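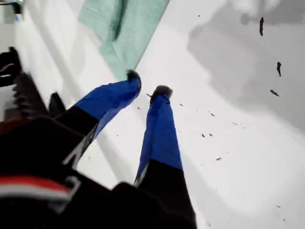 Unit 4. Cleaning Smooth Nonporous Surfaces: Soils, Detergents, and Rinsing

A soil is any material that sits on a surface where it is not wanted. For cleaning purposes, soils are grouped by what removes them, so the same brown film may fall into different groups depending on its source. Bath and sink soils are mostly mixtures: body oils, soap residue, mineral scale, and fine dust. A smooth white basin shows colored soils early but hides scale and soap film, which are close to white themselves. A mint-green cloth on such a surface is easy to see and easy to keep apart from cloths assigned to other areas, provided the color code is written down and posted.

4.1 Soap film and scale
Hard water contains dissolved calcium and magnesium. These combine with soap to form an insoluble solid, commonly called soap scum. Scale is different. It is mostly calcium carbonate left behind when water evaporates. Acids dissolve scale readily and break up soap film more slowly. Alkaline cleaners work on oils and do little to scale — a common cause of wasted product in the lab exercise.

4.2 Surfactants
A surfactant molecule has one end that mixes with water and one that mixes with oil. Above a certain concentration the molecules gather into clusters (micelles) that hold oil in suspension. Adding more product past the label dilution leaves more residue to rinse and rarely shortens the job.

4.3 Dilution
A ratio of 1:50 means one part concentrate to 50 parts water. For a batch with 2 mL of concentrate, use 100 mL of water. For 1,000 mL of water, use 20 mL of concentrate. Measure the concentrate separately. Never mix an acid cleaner with a product containing bleach; the reaction releases chlorine gas.

4.4 Contact time
Contact time is the period during which the surface stays visibly wet with product. It starts when coverage is complete. If the film dries early, reapply. Vertical surfaces drain quickly and may need a foam or gel.

4.5 Rinsing
Rinse from the highest point toward the drain. Wipe with a damp cloth folded in quarters, turning to a clean face after each pass. Residue left by a poor rinse attracts new soil.

Reading before the next meeting: Kurup, course packet, section on water hardness. Bring the dilution worksheet.

Last updated: Saturday, June 3, 2023
Contact: Priya Doucet, course office | Back to top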